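Tresska Household Stores
December 2022

1/ Tresska has completed its review of how dry foods are kept in the shared kitchens we manage. A summary follows in this thread. The full guidance is available from the Visser Street office on request.

2/ The review took in 41 kitchens. Our staff recorded 1,247 containers, of which 200 had no lid that fitted. Residents and kitchen leads are thanked for their patience while cupboards were emptied.

3/ Lids were the most frequent difficulty. Lids and bases should be stored together wherever shelf space allows. A lid which has lost a tab, or which no longer sits flat, should be set aside for replacement at the next stock visit.

4/ Oats, granola and similar cereals should be moved out of the packet once it has been opened. A container with latching clips is preferred. A resealable bag is acceptable for small amounts, provided the air is pressed out before closing.

5/ Every container should carry a label giving the contents and the date of opening. Kitchens using the Ekik label rolls may continue to do so until present stocks are finished. Handwritten paper labels are equally acceptable.

6/ Food left in an open bowl during preparation should be covered or returned to its container within 10 minutes of the work being finished. Labels must be kept clear of the food itself.

7/ Pitchers are to be stored empty, with their lids on, towards the back of the counter. Jars may stand beside them. The front of the counter is to be kept for preparation. 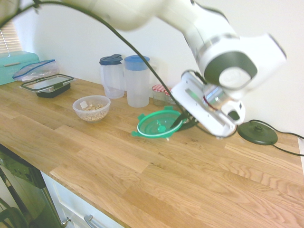

8/ Bread boxes may remain on the counter in all kitchens. They should be emptied of crumbs weekly and should not be used to store cereals, packets or spare bags.

9/ Replacement lids may be requested through the Prundesska order form. Please state the shape and the width across the rim. Colour cannot be guaranteed.

10/ The guidance applies with immediate effect and will be looked at again in April. Kitchens wishing to comment should write to the Visser Street office before then.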